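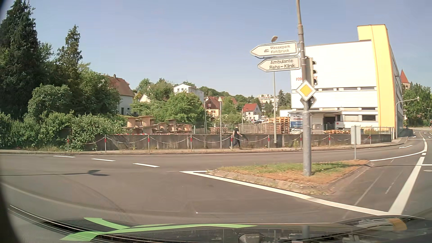 The Fovona box cost 535 dollars a month and drove the car for you. Iwasaki had signed for a trial of 2 months, starting in May, and Aoi Katayama had to write the review.

"Take it to Dollach and back," he said. "Say what it does."

It did most things well. It kept its lane, and it gave way when it should have. At each junction it spoke in a low, even voice.

"Waiting," it said. Then, "Proceeding."

She kept her hands in her lap, as the booklet said, and wrote down every word it spoke. Past the last houses it slowed to a walking pace, though the road ahead was clear.

"Why are we slowing?" she asked.

"Someone taught me this corner," the box said.

She looked in the booklet. There were 100 pages and none of them covered that. The box held its speed for a bit longer – past a gate, a mailbox, a grey shed – and then picked up again.

At the Gondside depot she parked it herself and sat with the form on her knee. Under Faults she wrote nothing. Under Comments she wrote that it was careful, and then she crossed that out and wrote that she'd like to drive the route again, at her own cost.

Comments (2) | Shares (0)
Contact | Copyright Gondside Stories | Back to top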